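**August 18, 2022. Textile notebook, Sandari flat, bedroom**

Continued the sorting of clothes and bed covers. I started with the bed, because it is the largest flat place in the flat and I can put things on it without bending. Before lunch I did only the denim, after lunch the rest.

Method is the same as last time, with one change. Before, I folded each piece in the air and laid it down after. Now I lay it flat first, smooth from the waist to the hem, then one leg over the other, then in thirds. It takes longer but the stack does not lean. For the jeans I keep the folded edge to the outside, so that I can take one out without opening the others.

The light cotton things are more difficult. They keep the old crease from the drawer and they want to go back to it. I tried to pick them up by the waistband and let them hang for a moment before laying down. For thin cotton this is better than pulling on the bed. For denim I see no difference. 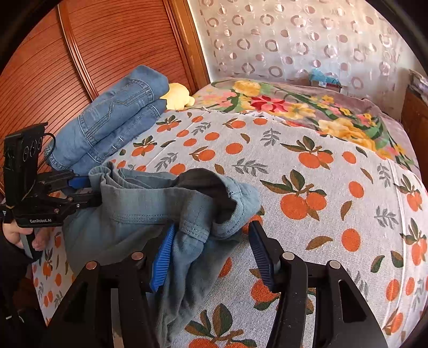 *Bed with the orange-fruit spread, jeans stacked by the wardrobe, gray-blue cotton piece being lifted.*

Notes on the covers. The spread with the fruits stays on the bed for now. It is a good surface for working but a bad one for finding small things, the pattern repeats everywhere and a lost button disappears between the leaves. Next time I will put a plain sheet on top. The rose blanket I pushed to the far part of the bed and did not fold yet. It is for the Jesov box, together with the winter covers, and that box is not ready.

The wardrobe: I wanted to measure the shelf again before deciding where the denim goes. The inside depth is 65 cm, so two stacks can stand one behind the other, but then the back one will be forgotten. I prefer one stack in front and the spare hangers behind it. The grooves on the doors collect dust, to be wiped with a dry brush, not with a wet cloth (see my note from the Weerasinghe wardrobe, where the finish became dull).

Labels: the roll from Brokurus is almost finished. The last label used is number 591. The glue holds well on cardboard and badly on fabric bags. For the bags I will go back to the paper tags with string.

Still open:

- fold the rose blanket, then close the Jesov box
- look through the stack (papers or folded things) on the wooden furniture at the right, keep them away from the clothes
- plush toy: washing by hand or only airing? ask before doing anything
- order 2 rolls of labels
- curtain stays where it is until September

Stopped when the light became too weak to compare the blues. Cotton pieces to be checked again for stains in the morning, near the window.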